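About Hukberg

Hi, and thanks for stopping by! I started Hukberg in Bandarcombe because I kept getting the same question from friends and family: when is a machine going to do my chores for me? I didn't have a good answer, so I made finding one my job.

We're a small company and we do one thing. We take ordinary chores – wiping, opening, fetching, putting away – and try them out in simulated homes to see what today's software can handle. Our test setup is called Yao. Yao has 38 chores on its list right now, and 23 of them get done often enough that I'd call them working. The other ones keep us busy (and humble).

Floors and countertops sound like the easy part, and some days they are. Then you hand the software a dark, busy stone with veins running every which way, and it has to work out what's a stain, what's a crumb and what was in the rock all along. I can barely do that in my own kitchen!

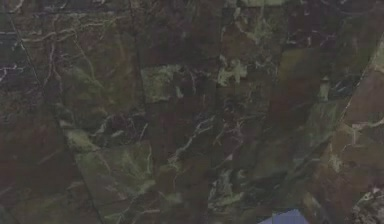
Veined stone in green and maroon, one of the simulated surfaces.

Doors are my personal obsession. You and I go through them with a laundry basket on one hip and never think about it. A machine has to find the handle, push it the right way, and then keep out of the path of the door it just opened. Last January we ran one door chore 437 times with different handles, and I still bring it up at dinner more than I should.
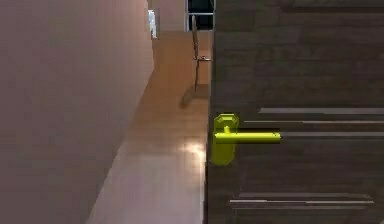 And once you're through, there's a whole hallway to deal with, with glare on the floor and furniture left wherever people leave it. Getting from one room to the next is half of any chore, if you ask me.

So, can machines do housework yet? Bits of it, slowly, if you're patient. I wouldn't hand one my good dishes. We write up all our runs, bad ones included, in a free newsletter called Hunau, which goes out to 1,931 readers. If you've got a chore you'd love to see us try, send it in – the duller the better.

Page last updated November 16, 2022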